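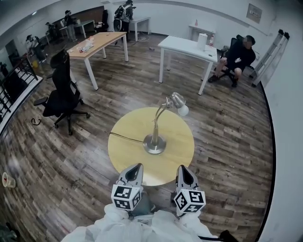

5. Grabar las demostraciones con las pinzas de mano

Si ha llegado hasta aquí, enhorabuena: lo más pesado de la instalación ya ha quedado atrás y ahora toca la parte que a casi todo el mundo le gusta más, la de coger las pinzas y enseñarle a la política cómo se hace la tarea. En este capítulo usaremos la tarea de la lámpara de escritorio sobre mesa redonda, que en Marras llamamos «Benar» y que es la que recomendamos a cualquier grupo que empieza (con una base redonda y un brazo articulado da bastante juego sin llegar a desesperar).

Lea el capítulo entero antes de grabar. Son pocas páginas y le ahorrarán repetir una tarde de trabajo, se lo decimos con cariño y por experiencia propia.

5.1 Antes de empezar

1. Compruebe que cada pinza lleva su cubo de marcadores bien encajado bajo el dedo. Los dos cubos tienen patrones distintos y no son intercambiables: el programa Dredari sabe cuál es la izquierda y cuál la derecha únicamente por el dibujo impreso en las caras.

2. Pase un paño seco por las caras de los cubos. Una huella de grasa brilla con la luz del techo y puede estropear la detección en unos cuantos fotogramas seguidos.

3. Póngase los manguitos blancos y ajústelos de manera que la tela no tape ningún marcador al doblar la muñeca. Haga la prueba con los brazos estirados y también con los codos pegados al cuerpo, que es donde suele haber sorpresas.

4. Coloque la lámpara en el centro de la mesa redonda, de pie sobre su base, y lleve el cable hacia un lado, de modo que no quede entre usted y el objeto.

Nota: no hace falta vaciar la sala. Sillas, otras mesas y compañeros trabajando al fondo son bienvenidos, y de hecho preferimos que el entorno cambie de una sesión a otra. Lo que sí pedimos es que la zona que va a pisar, alrededor de la mesa redonda, esté libre de cables y de cosas con las que tropezar.

Precaución: si la lámpara va a estar enchufada, deje holgura suficiente en el cable. Un tirón en mitad del agarre puede tumbarla y romper la bombilla.

5.2 Postura inicial

5. Sitúese de frente a la mesa, a un paso corto del borde. Baje un poco la cabeza hasta que la cámara abarque la lámpara completa y las dos pinzas al mismo tiempo.

6. Suba las pinzas con los dedos apuntando hacia el tablero y los cubos a una altura parecida, justo por delante del borde. Es la postura que llamamos «de salida», y todas las demostraciones deben comenzar en ella.

7. Mire la ventana de Dredari en el monitor, o pida a alguien que la mire por usted. Los dos indicadores deben estar en verde. Si uno parpadea, gire despacio la muñeca correspondiente hasta que se quede fijo.

8. Mantenga la postura mientras suena el aviso y no se mueva hasta que termine. Ese intervalo quieto sirve para fijar el origen de las trayectorias, y si se lo salta, el episodio se descartará solo al procesarlo.

5.3 La demostración

9. Acerque las dos pinzas a la vez, sin prisas. La derecha se ocupa del brazo de la lámpara y la izquierda sujeta la base.

10. Cierre primero la izquierda. Cuando note la base firme, cierre la derecha y oriente la pantalla de la lámpara hacia la posición que indique la ficha.

11. Abra las pinzas, retírelas por el mismo camino y vuelva a la postura de salida. Pulse el pedal para cerrar el episodio.

12. Antes del siguiente, cambie algo: gire un poco la base, doble el brazo hacia el otro lado o modifique el recorrido del cable. Pequeñas diferencias bastan.

Consejo: si se equivoca y corrige sobre la marcha, no borre el episodio. Wajid Kakakhel comparó en septiembre dos políticas entrenadas con 711 episodios cada una, y la que incluía correcciones se recuperaba mejor de los agarres torcidos. Márquelo como «con corrección» y siga adelante tan tranquilo.

5.4 Cuántas grabar y cuándo parar

13. Trabaje en tandas de 24 episodios y descanse al acabar cada una. Con los brazos cansados los cubos empiezan a bajar y se salen de la vista de la cámara sin que uno se dé cuenta.

14. Al final de la tanda, abra el resumen y revise la columna «marcadores perdidos». Si un episodio supera los 23 fotogramas perdidos, repítalo.

15. Copie la carpeta al servidor Odach antes de apagar el equipo. Veikko Karppinen mantiene allí el guion de conversión, que se pone en marcha por sí solo con cada carpeta nueva.

Nota: nuestra referencia para Benar se entrenó con 2.000 episodios, pero con bastantes menos ya se obtiene una política que merece la pena probar en el brazo. El procedimiento de prueba está en el capítulo 6.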